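Workshop tips: keeping your grasp planner sane around laundry

I write the perception and planning code for our folding project at Cotholm, and most of what I know about bedding I learned from watching software get it wrong. A few things that have saved me time.

Start with the mask, then the grasp

Bold prints are murder on a segmenter. Ours would happily pick out a little cartoon on a bedspread and call it an object. Mudassar Kazmi got us past it by training on 300 frames of nothing but patterned fabric, and I wish we'd done that in April!

Dark knits have the opposite problem — hardly any texture, so the depth map goes to mush. I raise the exposure until the knit shows some detail and let the background blow out a bit. The planner doesn't care how pretty the headboard is.
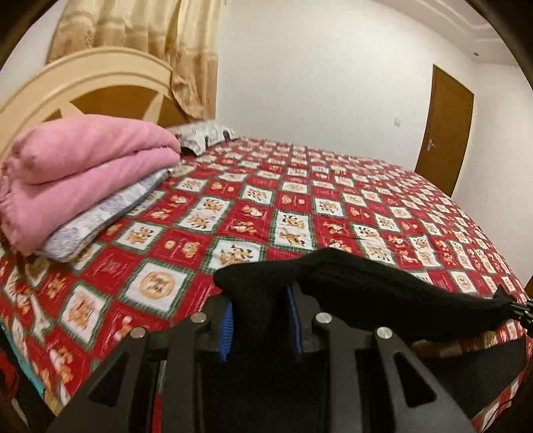 Don't plan on a fixed shape

Anything soft changes outline once it leaves the bed. We replan every 100 milliseconds while the fingers are closing, and let the tail of the cloth hang wherever it wants. Ruoxi Zeng tried modeling the whole drape and her laptop fan still hasn't forgiven her.

Log the failures by name

I keep 3 folders: missed, pinched the bedspread, dropped. Sorting takes me a Saturday morning with coffee, and I get more out of it than from another 2,000 runs in the simulator. Also, please put the gripper width in the log (I forgot, twice).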